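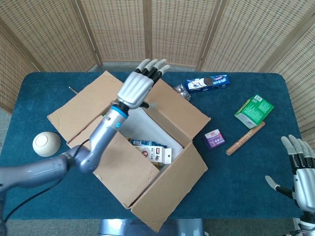 Issue 842

Pay for the Hours, Skip the Robot

Opinion

Durodano wants small shops to rent a two-armed packing robot by the month. The product is called Vik. It comes with two five-fingered hands, a setup visit, and a phone line that closes at 6 p.m. I spent part of July reading the contract and talking to people who pack boxes for a living, and I think the company is selling the wrong half of a decent idea.

The decent idea is mixed packing. Most machines sold to warehouses want one kind of item, arriving the same way every time. A gift shop or a small grocery that ships orders doesn't work like that. One order is a long pack of cookies, a flat carton, something in a clear plastic tray and a bowl. The next order has none of those. A person handles the change without thinking about it. Vik is meant to handle it too, and the hands are the reason Durodano gives for the price.

I have no quarrel with the hands. A suction cup is fine on a smooth carton and poor on a bag of bread. Fingers at least have a chance with both. A bowl set upside down on a table is a hard pickup for a simple two-jaw clamp, and anybody who ships dishes will want to know how the machine does with one before signing anything.

My quarrel is with the contract. The basic plan covers 80 item types. After that the customer pays for each new one, and the shop has to keep a list and send samples. Eighty sounds like plenty until you walk down one aisle of a small import grocery. Cookies alone could use up 20. Packages get redesigned for the holidays, and the contract doesn't say whether a new wrapper on an old product counts as a new item. I asked twice. The first answer was yes and the second was that it depends.

Then there is the box. The sales sheet talks about items and hardly mentions what they go into. Small shops reuse boxes. They use what came in the morning delivery, with tape still on it and a torn corner, and flaps that won't stay down.
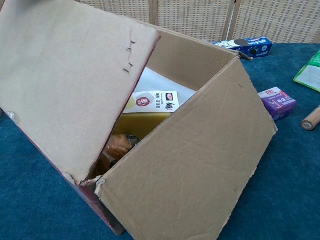
By the Automation Desk, Gistier

A box in that shape is normal in a back room. One flap stands up, the other lies over to the side, and the opening between them is narrow at one end. The bottom corner is dark. A worker would push the flap out of the way with an elbow and keep going. For a machine, the flap is one more thing to see, move and keep clear of, and it gets no line in the price list. The contract says only that containers must be "in serviceable condition," and leaves the judgment to Durodano.

That matters when something goes wrong. If a carton is crushed and the box had a frayed edge, the shop can expect to be told the box was at fault. I would want that clause rewritten before I paid a deposit.

Butska, the other company in this market, goes about it differently. It doesn't rent the machine at all. It charges by the packed order, brings its own equipment, and takes the loss if an order has to be repacked. The rate is higher. A shop that sends out a steady number of boxes every day would probably pay more with Butska over a year. But the shop can read its bill, and it doesn't need to argue about wrappers or flaps.

Durodano's reply is that renting gives the customer control. In practice the customer gets a large machine, a table that has to stay where it was put, and a list to maintain. Most shops with two people in the back don't have the time for it. They need orders out before the afternoon pickup.

I would like to see Vik offered by the order, with used boxes included and the item limit dropped. The company has told customers it is looking at pricing for next year. Until the new terms are out, my advice to a small shop is to ask for a trial on its own goods in its own boxes, the bad ones included, and to keep the packing table it has.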